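4.2 Care of the Wooden Worktop

Applies to all Grandlow light wood worktops. Allow 20 minutes.

1. Clear the worktop. Place pens and markers in the Isusberg tray with their caps closed.

2. Route cables toward the rear edge. A cable left lying across the surface collects dust along its length and may be pulled when items are moved.

3. Mix 2 capfuls of Istex cleaner into 500 ml of lukewarm water. Dampen a soft cloth and wring it out well.

4. Wipe along the grain, then dry with a second cloth.

CAUTION: Marker ink can enter the grain. Do not leave a marker on bare wood for long periods, even when it is capped.

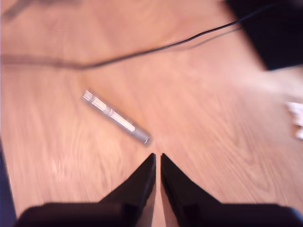 Ya-wen Wan writes that a silver marker left a faint line on her worktop, and that two passes with the Istex mixture lightened it but did not remove it. Marks of this kind require the Lu eraser pad, used dry and with light pressure. Test the pad on the underside first.

NOTE: The pad dulls oiled finishes – apply a thin coat of oil afterward and leave the surface clear overnight. For deeper stains, see page 46.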